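4.2 Connecting the display board

Applies to Plollano bench scales, model 2136.

1. Switch the scale off and unplug the adapter.
2. Remove the four base screws and lift off the cover.
3. Fold the flat cable once. Do not crease it.
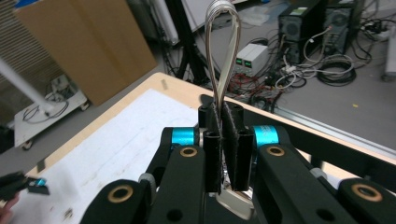 4. Press the cable into socket J2 until the latch closes.

CAUTION: Do not pull on the cable to test the latch.

5. Brush debris off the work surface before turning the scale over.
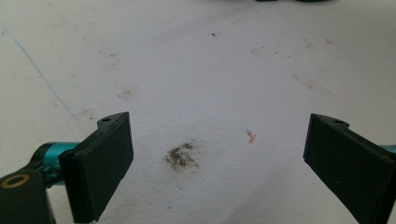 Fig. 4-3. Debris on a white surface.

6. Refit the cover and screws.
7. Plug in the adapter and wait 95 seconds.

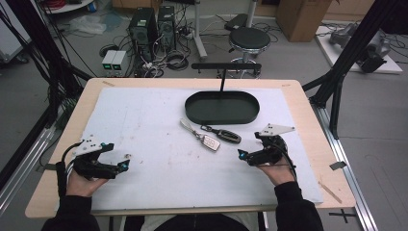
8. Place the 200 g weight on the pan and press CAL.

Note: If Err 4 appears, repeat steps 1 to 4.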